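Itton Shared Workroom
Minutes of the furniture and storage meeting, May 30, 2019

I'm taking the minutes again, so apologies in advance for the wandering (my notes have coffee on them). We met in the workroom itself and started late because the kettle took forever.

1. Last minutes
Agreed, once we fixed the spelling of Drosta. I had it wrong in two places!

2. The ceiling and the lights
We spent way too long looking up. The question was whether to box in the white ducts and pipes or leave them be. The quote from Benmoussa came in at 3496 dollars, and you could hear the air go out of the room. I kind of like them as they are, and most people came around to that. We'll leave the ducts alone and ask for a price on new tubes for the fluorescent lights instead.
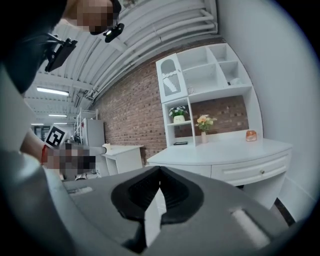

Somebody also asked if the lights could go on separate switches, so the far end isn't lit up all evening when only one desk is in use. I said I'd ask the building office. No promises, they still owe me an answer from October.

3. Desks and drawers
My favorite item! The white desks are staying. We had a look at the Droldale catalog and there are some lovely things in it, but we have 2000 dollars for the whole year and I'd rather not blow it on desktops. What we did agree on is the drawers. Everybody empties their own, all the way down to the bottom, before we hand them out again. Anything left behind goes in the box by the door for 7 days and then it's fair game.

There was a long side chat about drawer dividers. Half of us want them, half of us think they just collect crumbs. Parked until next time.

Please pick stray paper up off the floor as you go, and push the drawers back in when you leave. I have the bruise on my shin to prove why (okay, that one was my own drawer). 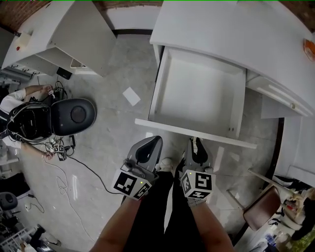 4. Any other business
The brick wall: no nails, no hooks, no tape. The low white shelf is still up for grabs if anyone has an idea for it.
I'm to send out the drawer list and chase the building office.
Next meeting same place, and someone else is bringing cookies.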